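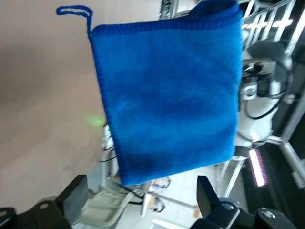
Microfiber towels and fabric softener – does it really ruin them?

mudroom_mel
Posted September 10, 2018
OK so I have been washing my microfiber towels with everything else for years, softener and all, and my sister-in-law just about fainted when she saw me do it. She says they stop soaking anything up after that. Mine still seem fine to me? I have a whole stack from Skestik, the thick fuzzy kind, and I use them for the kitchen, the dog, the car, everything. Do I need to strip them or is this one of those laundry myths?

tubsandsuds
Not a myth. Softener leaves a coating on the fibers and the water just gets pushed across the counter. I did it to a whole set of Gredar cloths before I knew better. Two washes on warm with plain detergent and half a cup of white vinegar brought most of them back. The drying ones never were the same.

gus_in_the_garage
I'm going to disagree a little. I've had softener on my shop towels plenty of times (my wife does the wash and I'm not about to complain) and they dry the truck fine. What kills mine is heat. High dryer setting and they come out feeling like a doormat. Low heat or a clothesline, that's my whole system.

tubsandsuds
Gus, a truck is not a wine glass! Try drying a glass with one of those towels and hold it up to the window.

gus_in_the_garage
I drink out of a can so you win that one

linthater44
Heat AND softener, in my opinion. But the worst thing is washing them with cotton bath towels. They grab every bit of lint and then you're wiping lint all over your mirrors. I keep a separate basket under the sink and run a small load when it fills up. Bota free and clear, no dryer sheets, hang to dry.

mudroom_mel
Oh no, the lint. That explains my bathroom mirror – I have been blaming the spray this whole time. Do the ones with a hanging loop hold up if you dry them by the loop? I've had a couple of loops rip right off.

linthater44
Depends how it's sewn on. If it's caught inside the hem it'll last, if it's tacked to the back forget it. A soaking wet towel is heavy. I wring mine out first and clip them by the edge.

porchlight82
Coming in to say I boiled mine once because a blog said to. Please don't boil yours. They went all wrinkly and stiff and I ended up using them to stake tomatoes.

tubsandsuds
Tomato ties is a pretty good retirement for a towel though

mudroom_mel
Ha! OK, I put four of them in with vinegar this morning and left the softener on the shelf. They're on the line now. I'll try one on the wine glasses tonight and report back. Gus, I'm using the dryer on low for the dog towels, so you get partial credit.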